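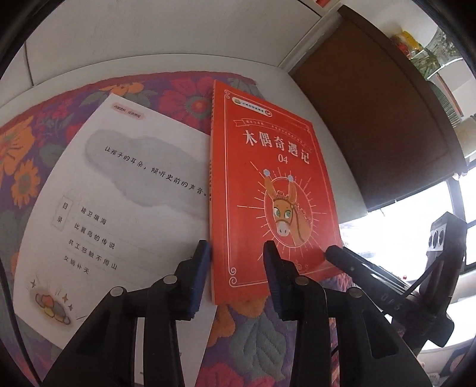

4.2 Sorting and checking thin paperbacks

Applies to children's story booklets without a stiff spine, including numbered series volumes and single titles. Set-up is the same for the Eltau shelf box and the Evia drawer insert.

1. Lay the booklets on a bed or other soft, flat surface. Do not overlap the covers.

2. Read the volume number on the cover. On the Pinocchio booklet (木偶奇遇记) it is directly below the title: 04.

3. If a booklet is open, close it before stacking. Check the contents page (目录) first if the title is in doubt. A page listing 精卫填海 and 女娲补天 belongs with the myths.

4. Place numbered volumes in one pile, lowest number on top. Place unnumbered titles in a second pile.

CAUTION: Do not lift a booklet by a single page. The fold may tear at the staples or glue line.

5. Pick up each booklet by its lower edge, holding front and back cover together.

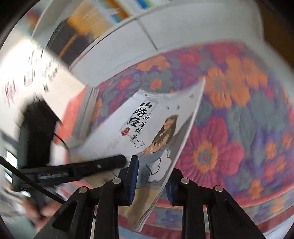

Light pressure is enough. Thin covers curl when pinched and should be laid flat again under a heavier book for 12 hours.

6. Enter myth collections such as 山海经 on the list under M, and series volumes under the series name.

7. Fill the box to a maximum of 52 booklets. Leave a gap of some 6 mm at the end of the row.

NOTE: For labels, see section 4.3. Label sheets are ordered under part number 967.

Revised 13 September 2021, R. Verschueren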